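Torden Robotics Club Board > Projects > Bullano household task
Topic: Our marker cubes are lost in the sofa task, need opinions

kettle_logic
Posted 7:42 pm

Hello everybody. I write for the student team of Torden, from Bravville. We are nine members and we prepare for the household category of Bullano. I read this board a long time but it is my first topic, so please excuse me if it is in the wrong section.

The task which we chose is "tidy the sofa". One person wears the camera on the head and holds one gripper in each hand, and does the task slowly, as the robot should do it later. Each gripper has a cube with printed markers, and from the cubes we calculate where the hands are. Until now we have 724 recordings. In the last check I found that in many of them the position of the right hand jumps for a moment, and almost always in the same part of the task, when the hand comes near to the blankets.
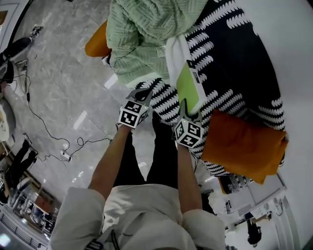
Both grippers at the sofa, the green piece held in the right one.

My teammates have two opinions. The first group says that the black-and-white cover of the sofa is guilty, the software sees squares where there are no squares. The second group says that the hand turns too much at this moment and the camera sees the faces of the cube from a bad angle. I am in the second group but I can not prove it. Did somebody have the same problem?

pinion_paul
Posted 8:15 pm

Change the cover. A plain one. You're asking a marker detector to find black and white squares on top of a black and white pattern, I don't know what you expected. We did kitchen tasks with a checkered tablecloth in our first season and threw out everything from it.

marrow_and_mesh
Posted 8:31 pm

Disagree with the above. A decent detector checks the code inside the square, so a stripe pattern nearly never passes as a valid ID. What a busy background can do is mess with the corner finding when the border of the marker is right against it. Do your cubes have a white margin outside the black squares? How wide?

Also the judges at Bullano don't promise you a plain sofa. If you train only on plain you will suffer on the day.

pinion_paul
Posted 8:40 pm

"Nearly never" times sixty pictures a second is quite often.

kettle_logic
Posted 9:04 pm

Thank you both for the fast answers. The cubes have a white margin but it is narrow. I did not measure it, I will do it on Friday when the room is open. The camera makes 60 pictures per second, yes.

I made a small test this evening with the old recordings. I took eight of the bad ones and looked at each jump by hand. In six of them the wrist was turned so that one face of the cube was seen well and the others very flat. In the other two I do not understand what happened, the cube is sharp and well lighted, and still the position goes away and comes back.

ohm_sweet_ohm
Posted 9:22 pm

One face only = the classic flip. With one small flat marker there are two poses which fit nearly the same and the solver picks the wrong one. Nothing to do with the sofa. Use the previous pose as the starting guess and the jump should go away in most cases.

For the other two, look at the lens calibration. Do the jumps happen near the border of the picture? With a very wide lens the error is worst there.

marrow_and_mesh
Posted 9:29 pm

+1 for the flip. And check the time offset between cameras if you have more than one!! We lost a whole August to that.

tallow_street
Posted 9:47 pm

Different question from me, I help with the school group at Nkosi and we are thinking about this task for next year. What do you tell the person who is recording? Ours are fourteen years old and they do everything at full speed. And do you have them sitting or standing?

kettle_logic
Posted 10:20 pm

@ohm_sweet_ohm I think you are right about the flip. I will try with the previous pose this night if I do not fall asleep.

@tallow_street For us the rules came slowly, after many mistakes. We have a paper on the wall with them. The person must keep both hands where the head camera can see them, also the hand which does nothing. The object is closed in the jaws first, then a short stop, then the movement. If something falls, you do not pick it up quickly as at home, you say "drop" loudly and the recording is marked.

The green piece is the most difficult for new people. It is thin, and everybody wants to hold it as with the fingers, from the corner.

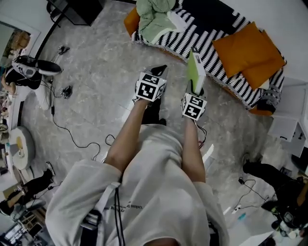 It is better to take it in the middle of the long side and keep it upright until the hand is over the place where it must go. If you take it from the corner it turns in the jaws, and then the person turns the wrist to correct it, and this is the same wrist movement which gives us the jumps. So perhaps I can solve a part of my problem with the paper on the wall and not with the software. I did not think about this before I wrote it to you.

About the position, we permit both. The head looks down more when you sit, so the hands are nearer to the center. But the far end of the sofa is hard to reach.

tallow_street
Posted 10:34 pm

Very useful, thank you. Saying "drop" out loud I will steal. What do you do with the cables? I am afraid somebody pulls one out in the middle.

kettle_logic
Posted 10:41 pm

This happened to us also. Now we look at the floor before each recording and the person who is not recording moves the cable if it comes under the feet. It is not elegant. Tape was proposed, but the sofa moves between sessions and then you have tape everywhere.

pinion_paul
Posted 10:58 pm

Tape it anyway. And I still say do one session with a plain cover, same person, same task, same light. If the jumps stay I'll shut up about the sofa.

marrow_and_mesh
Posted 11:03 pm

That's a fair test. I'd bet they stay.

kettle_logic
Posted 11:16 pm

Agreed, we do it on Friday, one half with the pattern and one half without. I must only find a plain cover of the correct size, maybe a bed sheet is enough.

First result with the previous pose as start: of the six recordings with the flat cube, all are without jump now. The two strange ones are the same as before. I will look at the calibration tomorrow and write here what I find.

ohm_sweet_ohm
Posted 11:19 pm

Post the calibration error too when you have it, the number per picture and not only the mean.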